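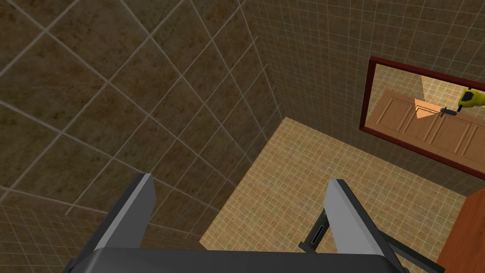 **Subject:** Re: [tape-and-vinyl] Cleaning and listening order for the Bruvidance lathe cuts

Hello all,

Margareta wrote on March 20, 2021:

> I have finally the second box from Mivano here. It has the Cudetti singles and also the long Bruvidance record, the one with the hand-stamped sleeve. The shop says there were 300 copies, but on the label of mine is written 400. Does somebody know which is right? Also, side B has a strong crackle in the first minute and I am afraid to clean it, because I read that lathe cuts do not like alcohol.
>
> Margareta Avram

Margareta, thank you for the report. I can answer some of this, and for the rest I hope another member will help.

About the number: I think both are correct. The first edition was 300 copies with the gray label. When these were gone, Mivano made the second one, and for this they changed the label and wrote 400. So if you have 400 on yours, you have the later edition, even if the sleeve is from the first. They had many sleeves left and they used them. My own copy is the same mixture. I wrote to the shop last May to ask, and they answered very politely, but they did not correct their web page.

About the cleaning: please do not use alcohol on it. The Bruvidance record is a lathe cut, and the plastic can become cloudy. I use distilled water with one small drop of dish soap, a soft brush, and then distilled water again. Let it stand until the next day before you play it. The crackle at the start of side B is on my copy also, and cleaning changed it only a little. I believe it comes from the cutting. After the voice comes in, you do not notice it so much.

The Cudetti singles are normal pressed records, so with them you can be less careful. I would only say to check the hole in the middle. On 2 of mine it was too tight, and I had to open it a little with fine sandpaper around a pencil. If you push the record down with force, it can crack.

Now a question from my side. I am trying to put together the complete list of what Ene recorded before the album, and I have a problem with the cassette. The insert says six songs, but my tape has seven. The last one has no title and it sounds like a rehearsal, with somebody speaking before the drums start. Is it on every copy, or did I receive a special one? I paid the usual price, so I do not think it is a rare thing. If you have the cassette, please play side B to the very end and tell me what you hear. You must wait a long time after the sixth song, so do not stop the tape too early.

The record fair is still not confirmed. I asked again about the tables and they say they will inform us. If it happens, I will bring the Cudetti doubles, and I prefer to exchange them and not to sell.

One small request: when you answer to the list, please cut the old messages at the bottom. The last digest was so long that my mail program refused to open it.

Best regards to everybody, and Margareta, please write what you think of side A.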